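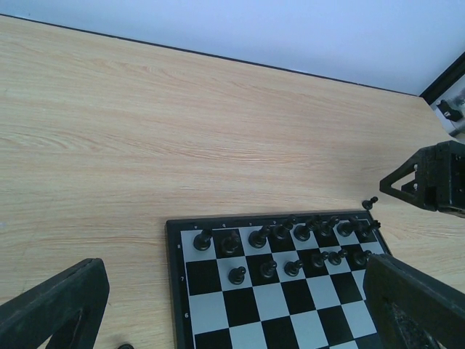 Tovar, August

Questions about club boards and sets

Which way round does the board go?
Each player should have a pale square at the right-hand corner nearest them. On our numbered boards, Black's pieces start on row 8 and White's on row 1. The numbers run up the side border.

Where do the king and queen start?
In the middle of the back row. The white queen starts on a pale square and the black queen on a black one. Rooks go in the corners, then knights, then bishops.

Should I put the pawns out too?
Yes. Set up both sides in full before you sit down. Evening games start at 7:00.

Can I borrow a set to take home?
Members can borrow one set at a time for up to four weeks. Write your name and the set number in the loan book. Sets 1 to 40 may go out. The rest stay at the club for match nights.

I lost a piece. What do I owe?
Nothing for a pawn. For anything larger, see Maricruz Arellano, who keeps the spares drawer. She can usually match a piece if you bring in another from the same set.

How do I clean a board?
Wipe it with a barely damp cloth and dry it right away. Do not use spray cleaner, as it takes off the printed numbers and letters.

May I use my own set in a league game?
Yes, if your opponent agrees. If the two of you can't agree, Cathal Lynch decides before the clocks are started.

Do you sell old sets?
Sometimes. Ask at the desk. Sets with pieces missing are free.

Contact: Tovar Chess Club, Room 152 | © Tovar Chess Club | Back to top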